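Workplaces > Interiors > Interviews

August
By Malou Bach

Da-eun Noh wants me to like the yellow table. I have come to Florkitville to be told why a workroom needs one, and I am not sure after an hour that it does.

"People work better at a bright surface," she says. I ask who found that out. She laughs and says it was her, over one winter, with the grey tops that used to stand in the same spot. "You lost everything on them. Screws, pencils, labels. And they looked dirty when they were clean."

I put it to her that yellow shows dirt as well. "It shows it, so you wipe it. I call that a good thing." My notes have a question mark next to this.

The top is two panels with a seam where they meet, and I ask about crumbs and dust in the join. Noh says one long panel wouldn't go round the corner on the stairs. She runs a fingernail along the seam to show me how tight it is. I would like to see it again after two years of use.

She is firmer on the apron, the lower strip along the front, also yellow, with three round silver buttons set into the right-hand end. Why there, where a hip might catch them? "Because I didn't want anything standing on the top. The minute you have a box on the top, people pile things against it." Has anybody leaned on them by mistake? "Yes. Me, mostly."

The carpet I can't get on with at all. It is grey and striped, and a carpet seems to me the wrong floor for a room where things get dropped. Noh points out that a dropped part doesn't bounce far on it. True enough, but then you have to find it among the stripes.

We finish on storage, where she has spent least. A white plastic bin with a brown cardboard tray in it stands to the right, and she has no plans to replace either. "I looked at drawer units. The one I liked was 834 before delivery. For 200 I might have thought about it." That was the first thing all morning I agreed with straight away.

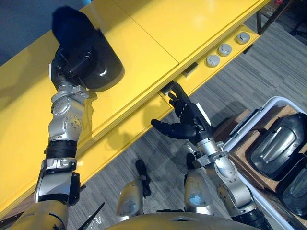
Tagged: Rooms we've visited, Tables and benches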